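Fitamdale くらしの相談室 > 寝室・客間 > 家具の置き方

丸いサイドテーブルに電話を置いたら、夜のコップの置き場所に困るようになりました

Riaan Radebe

はじめまして。いつも読むだけだったんですが、今回は自分ではどうにも決められなくて書きこんでいます。長くなります、すみません！

相談したいのは、奥の部屋のベッドの脇に置いている小さい丸テーブルのことです。もともとは私が本を積んでおく台だったのですが、義母がときどき泊まりに来るようになって、その部屋を義母用に片づけることになりました。で、義母がとにかく「電話は手の届くところにないと落ち着かない」という人なんですね。携帯も持っているんですけど、夜中に画面がまぶしいのがいやだそうで、ボタンを押せて、受話器を持ち上げて話せるやつがいいと。それで、しまってあった固定電話を出してきて、丸テーブルの上に据えました。

電話そのものは義母にもとても好評なんです。受話器が黒で、ボタンのところが白いので、老眼でも押すところがわかると言ってました。問題はテーブルのほうで、丸くて小さい。四角ければ隅にぴったり寄せて手前を広く使えると思うんですが、丸だと壁の角に寄せても奥に妙なすきまができるし、そのくせ上は狭いしで、何をどこに置いても「なんか違う」になります。

いまの置き方はだいたいこうです。電話は左の奥、壁ぎわに寄せています。その右に、白くて丸い平べったいやつを置いています。壁のコンセントが電話の左うしろの低いところにあるので、必然的に電話は左、という感じで決まりました。

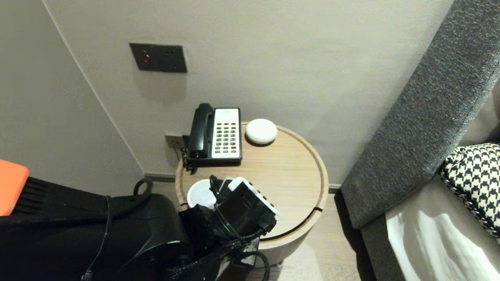
部屋の角の丸テーブル。電話の右にあるのが「白い丸いやつ」です

で、困っていることを順番に書きます。

いちばん困っているのが、くるくるのコードです。受話器のコードが電話の左側から垂れて、テーブルの縁から下に落ちています。見た目はまあ別にいいんです、電話ってそういうものだし。でも掃除のときに必ず手が引っかかるんですよ。ほうきの柄とか、モップの柄とか、あとは自分の袖とか。一度これで受話器を落としまして、夜の11時にゴトンとやって家じゅう起こしました。義母が泊まっていない日でよかったです。

かといって、コードをテーブルの上に全部のせると、それだけで左の手前がコードの山になります。山を奥に押しこむと受話器を取ったときに引っかかる。みなさん、あのくるくるってどうしているんでしょう。友人に聞いたら「そもそも固定電話がない」と言われて終わりました（笑）

次が、コップです。義母は寝る前にかならず水をコップに一杯持っていきます。ガラスのがいいんだそうです。プラスチックのだと水がおいしくないと言って、旅行にまで持っていく人なので、そこは動かせません。背の低いコップなので倒れにくいとは思うんですが、電話のすぐ近くに水、というのが私はどうも気になっていて。

いまのところ、手前の右のほうをコップの定位置ということにしています。電話が左の奥なので、対角線で遠くなるのがここなんです。

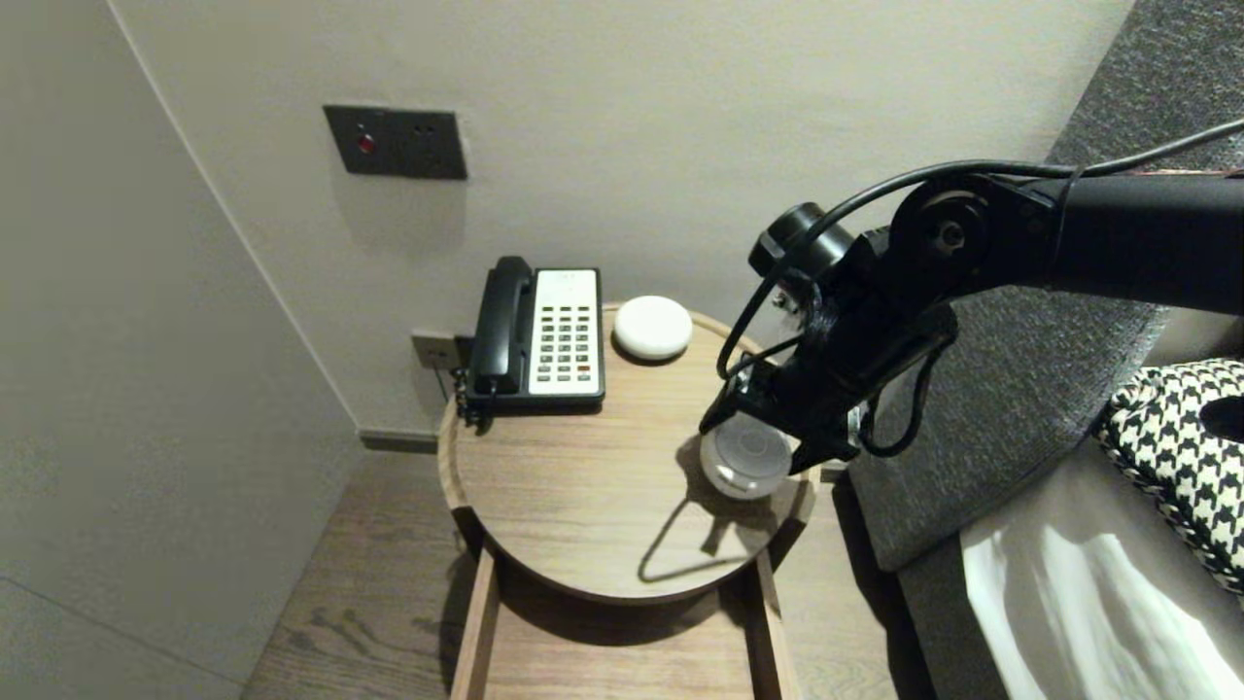 コップは手前の右寄り。電話からいちばん離れるのがこのへん

ただ、手前ということは、ベッドから手を伸ばしたときに最初に当たるところでもあるんですよね。電話が鳴る、寝ぼけて手を伸ばす、コップにぶつかる、受話器をつかむ前に水びたし。頭の中で何度もその場面をやってしまって、じゃあコップを奥にして電話を手前に、とも思ったんですが、電話を手前に出すとコードがますますよく垂れるし、電源のほうの線も届くかどうかあやしくなります。

夫は「心配しすぎ」と言って、自分のコップをどこにでも置く人なので参考になりません。

それから三つめ。このテーブル、上の板の縁のすぐ内側に、ぐるっと一周、細い溝が入っています。Verkulisという近所の古道具屋で買ったもので、溝があるのがかわいいなと思って選んだんですが、これがまあ、ほこりのたまること！ 拭いても拭いても溝の中だけ残ります。布を指に巻いて一周なぞると爪が痛くなるし、爪楊枝でやると木に傷がつきそうで怖いし。お店の人は「こぼれた水が止まるから便利ですよ」と言っていたんですが、止まった水はどうしたらいいんでしょうね。溝に水が残ったらそれはそれで木に悪い気がして、コップの件とあわせてぐるぐる考えています。

しかも手前の縁に一か所、切れこみのような細いすきまがあるんです。なんのためなのかわからないまま使っています。コードを通すため？ それとも何かをはめるため？ お店で聞いておけばよかったです。もし同じようなテーブルをお持ちの方がいたら、何に使うものなのか教えてください。

あとこれは細かいことですが、白い丸いやつの置き場所も決まっていません。奥に置くと壁ぎわですっきりするんですけど、掃除のときにいちいちどかして、戻すときに毎回ちがうところに戻してしまうんです。あるときは真ん中、あるときは電話にくっついていて、義母に「これは動くものなの？」と真顔で聞かれました。置き場所を決めたいというのは、結局そこなんだと思います。私が毎回ちがうところに戻すから、義母が毎回ちがう場所を手さぐりすることになる。電気を消したあとに手さぐりで何かを探すのって、けっこういやなものですよね。

テーブルごと替える、という手も考えなくはなかったです。でも、この明るい色の木が床の色とよく合っていて、部屋に入ったときにほっとするので、できればこのまま使いたいんです。義母も「これ、まるくて角がないからいいね」と言ってくれていて（夜中に立ったときにぶつけても痛くない、という意味です）、
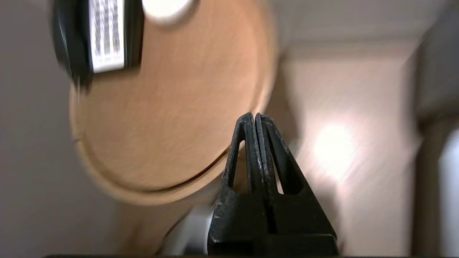 そこは私も賛成なんです。前に使っていた四角い台では、夫がすねをぶつけてうめいていましたから。なので、丸のまま、この大きさのまま、なんとかうまく回す方法を知りたいです。

まとめると変かもしれませんが、聞きたいことを並べておきますね。

電話のくるくるコードが縁から垂れるのを、どうにかしたい。
コップはどこが正解なのか。電話と同じ台にのせていいのか。
溝のほこりの取り方。
手前の切れこみの正体。

お金はあまりかけたくないです。2月にまた義母が来るので、それまでになんとかしたいと思っています。どれか一つだけのお返事でもうれしいです。よろしくお願いします！

押入れの下段

コップは床でいいのでは。うちはそうしてます。蹴りますけど。

Zinhle Masilela

Riaanさん、はじめまして。読みながら「うちだ……」と思ってしまいました。うちは父の部屋に小さい丸テーブルと固定電話を置いています（父も携帯の画面がまぶしい派です！）。同じところで何年もじたばたしたので、うちで落ち着いたやり方を書きますね。合わないところは読み飛ばしてください。

まず、電話が左の奥というのは、そのままでいいと思います。写真を見ても受話器が左側にあって、コードも左から出ていますよね。コンセントも左うしろ。電話を右に持ってくると、コードがテーブルの上を横切ることになって、もっとややこしくなります。うちは最初にそれをやって、父がコップをコードに引っかけて、そのまま新聞の上に倒しました。新聞が全部吸ってくれたので助かりましたけれど。

そのかわり、電話の向きを変えてみてください。正面をまっすぐ手前に向けるのをやめて、ベッドで寝る人の顔のほうへほんの少しひねる。それだけでボタンが見やすくなりますし、コードの出口も動くので、垂れる場所が変わります。丸テーブルのいいところは、斜めに置いてもおかしく見えないことだと思うんです。四角い台で斜めに置くと「ずれてるな」と見えるのに、丸だとどの向きでもそれなりにおさまって見える。これに気づいてからずいぶん気が楽になりました。

くるくるコードは、うちでは長さを減らしました。受話器のコードって、差し込みになっている電話なら短いものに替えられるんですよ。電器屋さんの隅のほうとか、リサイクル店の箱の中とかに、まだあります。うちのはリサイクル店で300円でした。色が父の電話と合わなくて、黒い電話に妙に灰色がかったコードがついていますが、父は一度も気づいていません。買う前に、差し込みの形だけは見ておいてください。私は本体側の線のつもりで買ってしまって、もう一度行くことになりました。

替えるほどでもないなら、縁の裏側に小さいフックを貼って、垂れた輪を一つだけ引っかけておくのでもいいです。全部まとめてしまうと、受話器を取ったときに電話本体がついてくるので、一つだけ。うちはOnenaというメーカーの、貼って剥がせるコード留めを使っていて、これは剥がしたときに木に跡が残りませんでした。ただ、オイル仕上げの木だとくっつきが悪いと聞いたことがあるので、見えない裏のところで試してからのほうがいいです。

あと、掃除のときに引っかかるというお話。私は掃除をする前に、受話器を先に外してベッドの上に置くことにしています。プーッと鳴りますけど、落とすよりはましかなと（笑）。終わったら戻す。戻し忘れると一日じゅう話し中になって、親戚から心配されます。これは実際にやりました。二回。

コップですが、私は同じ台でいいと思います。床はやめてください、上の方には悪いですけれど（笑）。暗いところで足元にガラスがあるのは怖いです。

うちでは、コップの下に小さいトレーを敷きました。縁が立っているもので、底がすべらないもの。大きさはコップがのって、あと眼鏡がちょっと置けるくらい。トレーがあると、手さぐりのときに指が先にトレーの縁に当たるんです。そうすると「あ、この中にコップがある」とわかるので、いきなりコップの横っ腹を突くことがなくなりました。これは父が自分で言っていたことで、私はただ輪じみがいやで敷いただけだったんですけどね。

場所は、手前の右でいいと思います。ただ、縁ぎりぎりじゃなくて、手のひら半分くらい中に入れたところ。寝ぼけた手は台の縁をなぞってくるので、縁のところには何もないほうがいいです。一度、電気を消して、お義母さまの代わりにベッドに寝てやってみてください。昼間に立って見て「ここだな」と思った場所は、だいたい寝てみると違います。うちは私が寝て、弟が廊下から電話を鳴らすという間抜けな実験をしました。あれがいちばん役に立ちました。

溝のほこりは、筆です！ 習字の小筆か、お化粧の使い古しの平たい筆。乾いたまま、一か所から始めてぐるっとなぞっていくと、ほこりが一つの塊になってついてきます。で、最後に塊を掃除機で吸うか、湿らせた綿棒でちょんと取る。最初から濡らした布でやると、ほこりが泥みたいになって溝の底に貼りつきます。爪が痛くなるのはたぶん、それを剥がそうとしているからじゃないでしょうか。

水が溝に入ってしまったら、ティッシュをこよりにして、溝に寝かせておくだけで吸います。こすらなくて大丈夫です。そのあと窓を開けておけば、うちの場合は跡になったことはありません。

切れこみのほうは、ごめんなさい、わかりません。うちのテーブルにはないんです。ちょっとうらやましい。

もう一つだけ。壁の、電話の上についている赤いポッチのある板みたいなものは、電話やトレーで隠れない高さですよね？ 何の板かは写真だとわかりませんでしたが、お義母さまが使うものなら、背の高いもの（花瓶とかスタンドとか）はあの前に置かないほうがいいかなと思いました。余計なお世話でしたらすみません。

Cuautle通りの家具直し

切れこみの件だけ書きます。家具の修理を趣味でやっている者です。

写真の角度では断定できません。考えられるのは、まず、板を組むときにできるすきま。曲げた縁の材を輪にして、その端と端が合わさるところが、木が乾いて開いてくることがあります。これなら年々広がります。次に、最初から設計された切れこみ。中に棚や仕切りを差すため、あるいは線を通すため。これなら切り口がきれいで、角が丸めてあるか、塗装が中まで入っています。

見分け方。懐中電灯で切り口の中を照らして、表面と同じ色に仕上がっていれば設計、白っぽい生の木が見えれば割れか開きです。

割れだった場合、いま広がっていないなら放っておいてかまいません。気になるなら両端に鉛筆で小さく印をつけて、季節が変わったころに見比べてください。パテで埋めるのはおすすめしません。湿気の多い時期に木がふくらんだとき、逃げ場がなくなって別のところが割れます。

設計だった場合、コードを通してみたくなると思いますが、受話器のコードには向きません。引っぱるたびに木の角でこすれます。電源の線も、切れこみが手前にあるのにコンセントが奥なら、遠回りになるだけです。私なら何も通しません。

なお日が当たる場所でしたら、トレーを同じ位置に置きっぱなしにすると、そこだけ木の色が変わらずに残ります。トレーをどかしたときに丸い跡が出ます。ときどきテーブルのほうを回してください。丸いので回しても困らないはずです。

Riaan Radebe

みなさん、お返事ありがとうございます！ こんなに丁寧に読んでもらえると思っていなかったので、台所で夫に読み聞かせてしまいました。夫は「床でいいのでは」のところで大きくうなずいていましたが、却下しました。

やってみたことを書いておきます。同じことで困る人がいるかもしれないので。

電話の向き

Zinhleさんに言われたとおり、少しひねってみました。ほんとにちょっとなのに、ボタンの見え方が全然違う！ 私はずっと、電話は部屋の入口に正面を向けるものだと思いこんでいました。なんででしょうね、お店のカウンターじゃあるまいし。コードの垂れ方もたしかに変わって、壁のほうに寄ってくれるようになりました。フックはまだ買っていません。Onenaのコード留めは近所で見つからなかったので、取り寄せてもらっています。短いコードのほうも気になっているので、リサイクル店にも行ってみます。差し込みの形、メモしました。

溝

筆、すごいです。古いお化粧筆でやったら、灰色のひもみたいなのがずるずる出てきて、ちょっと声が出ました。いままで爪を痛めていたのは何だったのか。気持ちよくなってしまって、そのまま部屋じゅうの溝という溝を筆でなぞって、引き戸のレールまでやって、お昼ごはんが遅くなりました。

掃除のあいだ、上のものはいったん全部ベッドの上に避難させるつもりだったんですが、電話は線がつながっているので、受話器だけベッドに寝かせて、本体は端に寄せました。戻し忘れそうで怖かったので、手の甲にペンで「受話器」と書きました。それを見た夫が何も言わずに自分の仕事に戻っていったのが、いちばんこたえました。

日当たり

Cuautle通りの方の、日焼けのお話。これは考えていませんでした。あの部屋、時間によってはテーブルのところまでけっこう日が入るんです。木の上に白くぱあっと光がのって、きれいだなあとのんきに眺めていたんですけど、そうか、焼けるんですね。買ったときからもう焼けているのかもしれませんが、比べるものがないのでわかりません。カーテンを薄いのに替えるか、言われたとおりときどき回すか。お金がかからないほうにしたいので、たぶん回します。回すのは掃除のついでならできそうです。忘れないように、カレンダーに丸を書いておきました（丸いテーブルを回す日なので丸です）。
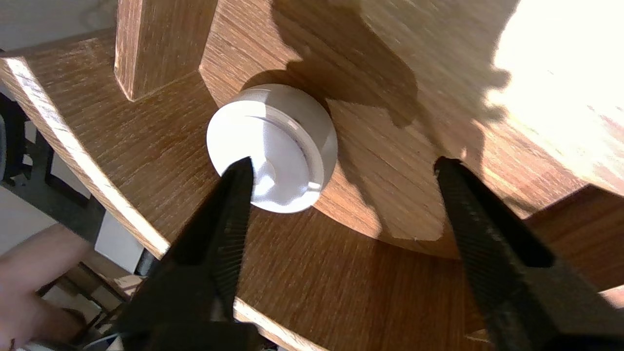

コップとトレー

寝てみました。夜、電気を消して、ベッドに入って、夫に居間から電話を鳴らしてもらって。「もしもし」「もしもし」と、同じ家の中で間抜けな会話をしました。

で、わかったのは、私の手は縁をなぞらないで、上からべたっと来るタイプだということです。コップの真上に手のひらがのりました。水を入れないでやってよかったです。でも義母は私より手が小さいし、そっと動かす人なので、これは本人にやってもらわないとだめだなと思いました。来たら最初の晩に、お茶でも飲みながら一緒に試してもらいます。

トレーは家にあったものを使ってみたら大きすぎて、のせたとたんにテーブルがトレーに負けました。小さいのを探します。丸いのがいいかなと思うんですが、丸の上に丸をのせて、さらに丸いコップをのせて、横に白い丸いやつまであると、さすがに目が回りそうです。四角にするかもしれません。どなたかご意見があれば。

切れこみ

懐中電灯で照らしてみましたが、色が同じなのか違うのか、見れば見るほどわからなくなりました。夫は「同じ」、私は「ちょっと白い」。Verkulisに用事があるときに聞いてみます。あそこの店主さんは何を聞いても「味ですよ」と言うので、あまり期待はしていません。とりあえず、鉛筆で小さく印をつけておきました。

白い丸いやつ

奥に置くことにしました。毎回ちがうところに戻してしまう問題は、テーブルの裏ではなく、私の頭の問題だとわかったので、とりあえず電話の右、壁ぎわ、と声に出しながら戻しています。電話の右、壁ぎわ。しばらくこれでやってみます。

Zinhle Masilela

やってみてくださってうれしいです！ 手の甲の「受話器」、私もやろうと思います。

トレーは四角に一票です。角があると、手さぐりのときに向きがわかるので。うちの父のは角の丸い四角で、文房具売り場で見つけたペン皿みたいなものです。台所用品のほうばかり探していると大きいものしかなくて、文房具のほうに行くと、ちょうどいいのがありました。底がつるつるだったので、棚に敷くすべり止めを切って貼っています。

あと、べたっと来るタイプの方（私もです）は、コップにふたをするという手もあります。シリコンのぺらっとしたのでも、小皿でも。ほこりも入りませんし。ただ父は「ふたを取るのが面倒」と言って、一日でやめました。

Riaan Radebe

文房具売り場！ まったく思いつきませんでした。明日の朝、ちょうど封筒を買いに行くので見てきます。

ふたは義母もたぶん一日でやめそうな気がしますが、聞くだけ聞いてみますね。2月に試してもらったら、またここに書きにきます。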